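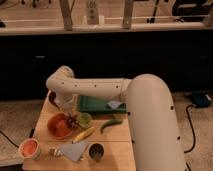
Brown cup, back corner of the table

I want to put in a word for the proper lunch. I mean the kind you sit down to, with a plate, at a table, with your phone somewhere else in the building. I've had a job of one sort or another for 30 years and for most of them I ate over a keyboard, and I'm still finding crumbs in things.

What changed my mind was a spell at Osberg, back when they had the upstairs offices by the canal. At one o'clock everybody stopped. The first week I thought it was somebody's birthday. Then Celeste Coelho from accounts came over, took the sandwich out of my hand (quite gently, to be fair) and put it on a plate at the big table, and that was where I had lunch until I left.

I've heard all the arguments against it. You get home earlier if you work through. Well, I never did! I worked through and then went home at the same time as the people who'd had soup and a chat about somebody's guttering. By four I was reading the same email over and over and hating whoever had sent it. Some people really do need to be away on the dot for school pick-up, and I wouldn't dream of nagging them, but most of us haven't got that excuse. 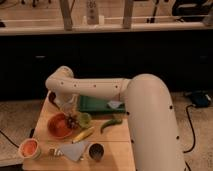 How long does a proper lunch need to be?
Half an hour will do, as long as you spend it sitting down and away from your work.

The other thing I get is that it costs money, and it needn't. Nobody at Osberg was going out for pasta. It was leftovers, mostly, and a great deal of toast. My own record was the same lentil thing three days running, and all anyone said was that it smelled better on the Wednesday. If you've got a table and a few plates you're most of the way there – the plates don't even have to match.

I do blame employers for a fair bit of this. I did a few months at Jestow, where there was a lovely kitchen with one stool in it. One! They'd put a coffee machine in that could do all sorts, and then left you to drink the stuff standing against the fridge. You can write what you like in the staff handbook about taking your breaks, but people look at the furniture and draw their own conclusions.
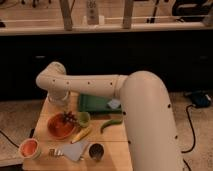
A table long enough for everyone would have cost them less than that coffee machine, I'm sure of it, and they'd have got more out of us in the afternoons as well.

Now that I'm working from home I've had to be strict with myself. The laptop gets shut at one and goes on the stairs. I lay a place, even for beans, and my neighbour thinks I've gone a bit grand. She eats hers at the sink. I've invited her round in March, and I've told her she's to bring nothing except her own chair.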